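Paslow Laundry Folding Set: Data Card

Maintained by: Pai Textile Handling Group, Clonodgate
Contact: Sumathi Pai
Status: open for use under the terms set out at the end of this card

1. Summary

The Paslow set records the folding of everyday clothing on a white table. Each recording follows one or more items from the laundry basket to the tabletop, through flattening and folding, and on to the pile of finished work. The set holds 600 recordings of folding and a further 65 of flattening alone.

It was prepared for readers who study cloth and how it behaves when handled: creasing, slipping, bunching at a seam, and the many ways in which a shirt dropped on a table can come to rest. It may also be of use to those who write instructions for household work and wish to compare the order in which steps are taken.

2. The tabletop

All work is done on a smooth white top. It was chosen because most household clothing stands out well against it, including the paler colours, provided the lighting is even. The surface is wiped between sessions but is not replaced or repainted, and small marks have gathered on it with use. Users who separate cloth from background by colour should expect specks, fine scratches and patches of reflected light, particularly in the close views.
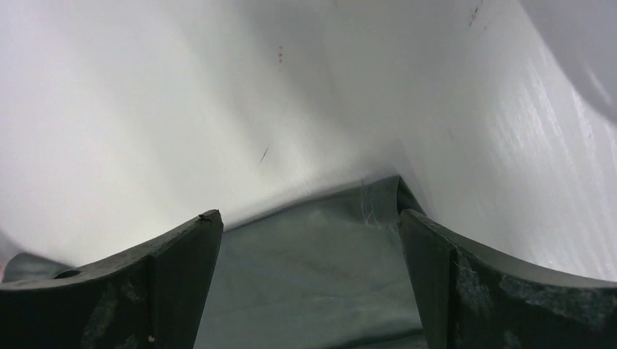

Figure 1. Close view of the white work surface, with dark grey-green fabric and small marks on the surface.

The marks have not been retouched. An earlier internal release, named Revberg, had them removed by an automatic process, and the same process also removed buttons and loose threads from several garments. Revberg has been withdrawn and should not be cited.

Shadows vary between the morning and afternoon sessions. The shadow on the tabletop is soft in most recordings and may be mistaken for a thin grey cloth where the view is very close.

3. The clothing

The garments are ordinary items in plain colours, with a smaller number of cloths. They were bought second-hand and washed before first use. No item carries a name tape or other personal mark. Items are washed again when they become limp or hold a crease that will not shake out, and the date of washing is not recorded.

Garments are not ironed at any stage. The set is intended to represent laundry as it comes out of a basket, and a certain amount of wrinkling remains in most items after they have been laid flat.

Colour names in the item list are given in common words (dark grey, bright green, orange, dark blue). Some fabrics shift noticeably under the room lighting. A dark grey item may look greenish in a close view and neutral in a wide one. The item list keeps a single colour name for each garment throughout, and users should not treat a change of tint as a change of garment.

4. Arrangement of the table

The table is arranged in the same manner for most sessions. The basket of unfolded laundry stands at a far corner, the middle of the top is kept for the item being worked on, and folded items are placed in the opposite far corner. Pale panels stand behind the table and on either side, so that the background does not distract from the cloth. 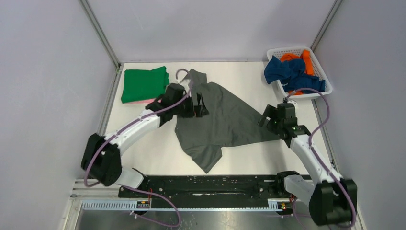

A garment is considered flat when its main panels lie on the table without being doubled under, even if soft wrinkles remain. Sleeves may point in any direction at this stage. They are brought in during the first fold, and the label "sleeve in" is applied at the moment the sleeve comes to rest on the body of the garment.

Items in the basket are not sorted. They are dropped in loosely, and it is common for one piece to hang over the rim or for several colours to be tangled together. Where two items come out of the basket at once, the recording is kept and given the label "double lift".

The finished pile is built directly on the tabletop. Items of different sizes are placed on one another in the order in which they are completed, and the edge of a lower piece often shows beneath the one above. No attempt is made to straighten the pile during a session.

5. Labels

Each recording is divided into stages: lift, place, flatten, fold and stack. A stage may be repeated. If a garment is folded badly, opened out and folded again, both attempts are labelled and neither is removed.

The finished fold is graded on a scale of 3 points. The lowest grade is given where the item is still open or has come apart, the middle grade where it is folded but uneven, and the highest where the outline is roughly rectangular and the edges meet. Grading was carried out by 2 readers working separately, and differences were settled by Sumathi Pai.

6. Known limits

Very thin fabrics are under-represented. Socks and other small items were left out of this release, as were garments with zips.

The basket hides part of its contents from most positions. Labels for items still inside the basket are given only where the colour is plainly visible, and they should not be used to work out how full the basket is.

Dark garments lose detail at the seams. Necklines and hems in dark grey and dark blue are labelled with a "low confidence" note wherever the readers could not follow the edge along its whole length.

Some recordings end before the item has been placed on the pile. These are listed separately and are excluded from the stacking figures.

7. Terms of use

The set may be used for research and teaching without charge. Altered copies may be passed on provided that the changes are described and this card is included. The name Paslow should not be given to a copy from which recordings have been removed.

Corrections to labels are welcome and should be sent to the Clonodgate office, quoting the recording number and the stage concerned. Accepted corrections are gathered and issued each January. Requests for the garments themselves cannot be met, as they remain in use.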